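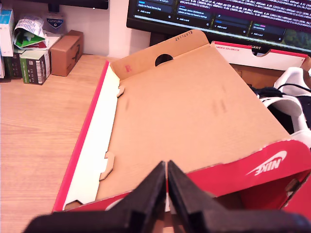 2018-04-26
By Joelle Ghanem

Every January the same storage advice comes back, and every year I try some of it and end up annoyed. So I went through the tips I see most for closets and junk drawers and wrote down what I think of each after living with them in a small house with two desks and not enough shelves.

Buy matching bins first. No. This is the one I'd throw out before any other. I once spent $50 on a set of Kultari fabric cubes and they were an inch too deep for the shelf. They stuck out all winter and I hit my hip on them. Sort the stuff, measure the shelf at the back as well as the front (old houses are rarely square), and then see what you need. You may find you need less than the store would like.

Use shoeboxes. Fine, within limits. Cardboard is good for light, dry things: cables, greeting cards, sewing patterns, spare light switch covers. It is not good for batteries, glue, nail polish or anything kept under a sink. One slow drip and you have mush. I also wouldn't stack them more than 4 high, and that's with lids. Without lids, don't stack them at all.

Cover the boxes in pretty paper. If you enjoy it, go ahead. I did three and the corners peeled by summer. Spray adhesive held longer than glue stick, but it gets on everything and you need the window open.

Cut dividers from scrap cardboard. This one works better than I expected. Cut a slot halfway down one strip and halfway up the other and slide them together. Make the slots a hair wider than the cardboard is thick or the strips will bow. Skip the tape until you know the sizes suit you, which in my case took a couple of tries.

Put a silica packet in every box. I doubt it does much in a box that gets opened every day. My neighbor Gordon Girard swears by them for his tool chest. His tool chest also sits next to a dehumidifier, so make of that what you will.

Label everything. Yes, but label the short end, the one that faces out, and use masking tape and a marker. I tried a Bunevar label maker and the tape cost more than the things in the drawer. Don't write "misc." You'll never open that box again.

Keep it only if you used it in the past year. Too strict for tools and too loose for cables. I own a pipe wrench I use every three years and I'm keeping it. A charger for a phone that's gone can go now. Most towns have a drop-off for old electronics, so call and ask before you put cords in the trash.

Roll cords and tuck them into toilet paper tubes. It looks tidy for a week - then somebody needs a cord. Twist ties or a strip of hook-and-loop tape take less room. Wind the cord loosely, because tight bends near the plug are where they fail.

Vinegar for musty boxes. A musty cardboard box belongs in recycling. Plastic bins are another matter, and dish soap does the job there anyway.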